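Skerham Grasp Planner

Skerham is grasp and motion planning software for arms that have to pick things up off crowded surfaces. You give it a camera feed, an arm description and a task. It gives you back a trajectory, or a short explanation of why there isn't one. Customers tell us the second output is the one they print out and tape to the wall.

It grew out of a planner Sushil Goel wrote at Irard to sort bakery trays, which it did well as long as every tray looked like the last one. Shakuntala Rawat joined to fix that, threw out the object templates in her first week, and has been polite about the old code ever since. The current release is dated 2018-09-02, a Sunday, and we know how that looks.

What it does

Most planners are happy with one object on a bare table. Kitchens are not arranged that way. Skerham treats everything within reach of the gripper as something it might hit, and scores each grasp on the whole approach: the path in, the finger closure, the lift, and the way back out past whatever was leaning on the target. Round items get extra attention, as they tend to leave when touched. You can set a preferred contact region, a maximum closing force and a list of surfaces the fingers should never meet.

The simulator that ships with it, Skitberg, uses the same planner code as the real controller. Scenes are built from a library of kitchen objects and worktop materials, and you can shuffle positions, lighting and surface textures between runs. Busy stone patterns are on by default. Plain gray worktops are available for people who would like to feel good about their perception stack for an afternoon. 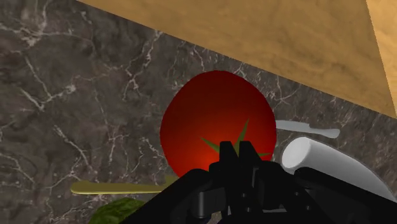
Tomato pick in Skitberg, wrist view. Fingers in front of the calyx, knife and white cylinder to the right.

The wrist view is worth a look before you buy anything, because it is also what your perception module has to work with. The closer the gripper gets, the more of the target it covers up with itself. Skerham keeps a running estimate of the hidden part of the object from earlier views and tells you how much it trusts that estimate. When the trust drops below your threshold the arm backs off and looks again. This costs time. So does mopping.

Running it

The planner runs on an ordinary Linux workstation with 16 GB of memory. It will start with 8, and then you will ring us. Typical replanning on our bench machine takes almost 15 milliseconds with the default scene; a drawer full of whisks takes longer, and we have stopped quoting a figure for whisks.

Tasks are written in plain text files. There is a graphical editor too, which Sushil maintains and Shakuntala has never opened. Both write the same format, so you can start in one and finish in the other. Log files record every rejected grasp with its reason, and any of them can be replayed in Skitberg from any camera you care to place.

Supported hardware: six- and seven-axis arms with a position or velocity interface, and parallel two-finger grippers. Suction cups are planned for December. We haven't said which December, and Sushil would like it kept that way.

Licenses

The Bench license covers 2 arms at one site and includes Skitberg, the object library and email support. The Line license covers up to 8 arms and adds the shared-workspace module, for arms that need to reach past each other without an incident report. Both include updates for as long as the license runs. Skitberg is also sold separately, for teams whose arm is still stuck in purchasing.

Setup for existing cells is handled by our integration partner, Agarwal, who will want a drawing of your cell, the gripper model and the true height of the worktop. Please measure the worktop. The height on the drawing is wrong - it always is - and a planner that believes it will press the fingers into the stone with complete confidence.

Contact: Skerham sales and support desk | Copyright 2018 Irard | Back to top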